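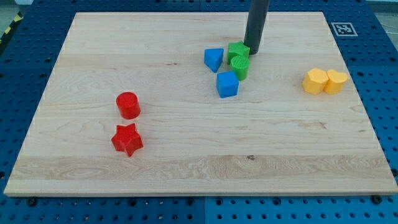 Montag, und die Küche klebt vom Boden bis zur Türklinke. Quitten! Ich hatte mir ja im letzten Oktober geschworen, dass ich nie wieder welche mitnehme, und dann stand am Samstag auf dem Markt in Runderel diese Kiste, und der ganze Stand roch danach, und weg war der Schwur. Beim Schneiden habe ich wieder geflucht wie jedes Jahr. Mein Brett ist zu klein, zu dünn und rutscht, und die erste Quitte ist mir prompt in die Spüle gehüpft. So ein Ahornbrett müsste man haben, hell und mit feiner Maserung und ein paar dunkleren Streifen und Ästen drin, an denen hätte ich mich beim Schnippeln wenigstens freuen können. Steht jetzt auf der Weihnachtsliste, gleich hinter dem neuen Sieb.

Also der Reihe nach, damit ich es nächstes Jahr nachlesen kann. Erst den Flaum abreiben, mit einem trockenen Geschirrtuch, das dauert ewig und man hat hinterher graue Fusseln am Pullover. Dann waschen, vierteln, Kerngehäuse raus. Das große Messer von Zakero geht für das Vierteln gut, aber fürs Kerngehäuse habe ich wieder zum kleinen alten gegriffen, das vom Opa, mit dem abgewetzten Griff. Die Quitte hinstellen, Messer oben neben dem Stiel ansetzen und mit dem Handballen nachdrücken. Letztes Mal habe ich gesägt, das war Quatsch, da rutscht man nur ab.

Die Schalen und Kerngehäuse habe ich diesmal mitgekocht (im Mulltuch, zugeknotet), weil da das meiste Pektin drin sitzt. Alles in den großen Topf von Jellov, Wasser drauf, bis es knapp bedeckt war, und dann eine gute Dreiviertelstunde leise köcheln lassen. Wie das riecht! Ich bin zwischendurch extra auf den Balkon raus und wieder rein, nur um es noch mal von vorn zu riechen.

Um halb vier hat Beverley Bramwell geklingelt, wegen der Leiter, und ist dann natürlich hängen geblieben. Sie hat am Küchentisch gesessen, Tee getrunken und mir erklärt, dass ihre Mutter immer eine Scheibe Ingwer mit reingetan hat. Ich war skeptisch. Wir haben einen kleinen Topf abgezweigt und es probiert, und na ja, was soll ich sagen, es schmeckt nach Ingwer. Nicht schlecht, zu Käse vielleicht. Sie war begeistert und hat zwei Gläser davon mitgenommen. Die Leiter hat sie vergessen.

Das Rezept selbst ist aus dem dicken braunen Kochbuch vom Flohmarkt, ein Nachdruck von einem Buch von 1849, und da steht allen Ernstes »man nehme Zucker nach Gutdünken«. Danke auch. Auf meinem Zettel von vor zwei Jahren stehen 700 Gramm auf einen Liter Saft, daran habe ich mich gehalten, plus der Saft von zwei Zitronen. Gelierzucker wollte ich keinen nehmen, und es ist trotzdem fest geworden, allerdings erst nach der dritten Gelierprobe. Bei der zweiten lief es mir noch vom Teller auf die Socke. Farbe: erst blassgelb, und dann beim Kochen auf einmal dieses Rosa, fast Kupfer. Da freue ich mich jedes Mal wie ein Kind.

Insgesamt sind es 14 Gläser geworden, die zwei von Beverley schon mitgezählt. Eins hat nicht richtig zugezogen, das steht jetzt im Kühlschrank und muss zuerst weg. Den Trester habe ich durch die Flotte Lotte gedreht und auf dem Blech ausgestrichen, für Quittenbrot. Ofen auf 60 Grad, Kochlöffel in die Tür. Der ist jetzt seit fünf Stunden an und die Masse ist in der Mitte immer noch wie Pudding, zu dick gestrichen, glaube ich. Nächstes Jahr zwei Bleche!

Abends dann Käsebrot mit Gelee, im Stehen, weil auf allen Stühlen Geschirrtücher zum Trocknen hingen. Der Bailly aus dem Käseladen unten an der Ecke passt wunderbar dazu, der feste mit der dunklen Rinde, ich habe viel zu viel davon gegessen. Der Rücken tut mir weh, die rechte Hand auch, und am Daumen habe ich eine Blase vom Messer.

Morgen muss ich Etiketten schreiben und endlich den Topf richtig sauber machen, er steht mit Natron eingeweicht auf dem Herd. Fünf Quitten sind noch übrig, die liegen auf der Fensterbank im Schlafzimmer und duften vor sich hin. Vielleicht schmore ich die am Wochenende zum Lammbraten, mit Zwiebeln und etwas Zimt. Oder ich lasse sie einfach liegen. Und Beverley wegen der Leiter anrufen, sonst steht die bis Ostern im Flur.

Noch mal kurz nach dem Ofen geschaut: Der Rand löst sich schon, die Mitte wackelt noch. Ich stelle mir den Wecker.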